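Minutes – Scrap Metal Buying Desk, November

The meeting opened at 9:10. Minutes of the previous meeting were accepted with one correction: the Hesow melt lot was 897 grams gross, before stones and steel springs were removed.

1. Mail-in intake
The desk received 477 packages in the period. Of these, 14 arrived without a signed seller form and are on hold. Hold letters go out under the Rahimi account until the new letterhead is ready.

2. Assay differences
Three lots came back from Domau below our own reading. All were hollow rope chain stamped 14K. Agreed that hollow chain is to be cut and filed before the acid test, and that the XRF reading alone is not enough for a quote.
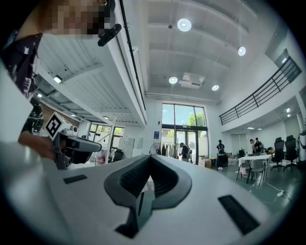
Thu Trịnh

3. Payout terms
Jinby asked for a fixed rate per gram on mixed lots. Declined. The rate stays tied to the afternoon price on the day of receipt – sellers who reject the offer get the package back insured, at our cost.

4. Scales
Certification on the counter scale runs out before the next meeting. Booking to be made with the county office. Purchases go over the back scale in the meantime.

5. Other business
Wording of the website quote page was deferred. Platinum was not discussed.

Closed at 10:25.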